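Cuaderno de taller – masa madre de centeno, tanda de marzo

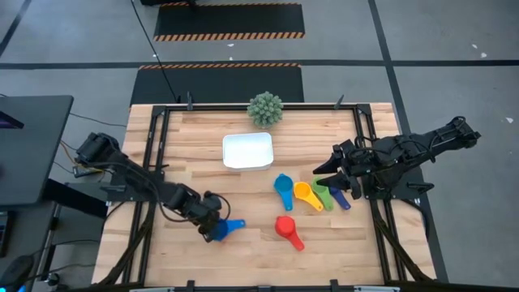
Última modificación: marzo, 18:40 h

¡Por fin una miga que me gusta! Llevo desde primera hora con la harina de Lalto y tengo que dejarlo escrito antes de que se me mezclen las tandas en la cabeza. La integral de siempre (la de Fankhauser) daba un pan rico pero muy cerrado, casi de ladrillo en el centro, y con esta el corte sale húmedo y parejo hasta la base.

Lo que hice. Refresqué el cultivo anoche, una parte de madre por 10 de harina, y lo dejé tapado en la estantería de arriba, que es donde mejor aguanta la temperatura. A las 7 de la mañana ya se había abombado y olía a manzana verde, con un punto de yogur. Otras veces lo he pillado pasado, con ese olor a disolvente que luego se nota en la corteza, pero hoy estaba en su sitio.

Hidratación: 84 %. Sé que Gion Riedl me va a decir que me paso, y con la harina vieja tendría razón. Esta bebe muchísimo. A los veinte minutos de mezclar, la masa se había comido el agua y todavía pedía un chorrito más, que no le di por no cambiar dos cosas a la vez. Para la próxima lo pruebo.

Amasado casi ninguno, es centeno. Mezclar con la espátula, raspar las paredes, dejar quieto, volver a mezclar. Me sigue pareciendo una maravilla que salga pan de algo que parece mortero. Sal al final, disuelta en un poco del agua reservada. Semillas de alcaravea tostadas y machacadas – pocas, que la otra vez no se probaba otra cosa.

Moldes: dos, los de chapa de Drikano, engrasados con mantequilla y espolvoreados con copos. Alisé con la mano mojada. Fermentación en molde, aproximadamente 2 horas, hasta que salieron los primeros agujeritos en la superficie. Ese es el momento, hay que mirar la masa y olvidarse del reloj. El segundo molde entró algo más tarde por falta de sitio y se nota: tiene una grieta más ancha y el borde un pelín hundido.

Horno fuerte al principio, con vapor, y luego bajar. El termómetro Gradier marca distinto según se ponga en la repisa de abajo o en la del medio, y no me fío de él hasta que lo comparemos con el otro. De momento apunto la posición del mando y ya está: tope al entrar, tres cuartos después.

Desmoldar enseguida, paño de lino y a esperar. Aquí hice trampa y corté la punta del primero esta misma tarde. Pegajoso en el cuchillo, claro, pero el sabor ya estaba: ácido suave, algo de malta, ¡y una corteza que cruje de verdad! El segundo no se toca hasta mañana.

Dudas que me quedan:
– Si el color más oscuro viene de la harina o de haber tostado los copos. Hacer una tanda sin copos.
– Si la madre aguanta dos refrescos seguidos con esta molienda. Olor a vigilar.
– Cambiar el agua del grifo por la filtrada. Gion jura que influye, yo no lo veo, pero cuesta poco probar.

Pendiente: pedir otro saco a Lalto antes de que cambien de lote y preguntarles por la fecha de molienda, que en la etiqueta no viene. Guardar un poco de la madre seca en un tarro por si acaso. Lavar el paño sin suavizante, por favor, quien lo coja.

El resto de la punta está en la panera, con mantequilla al lado.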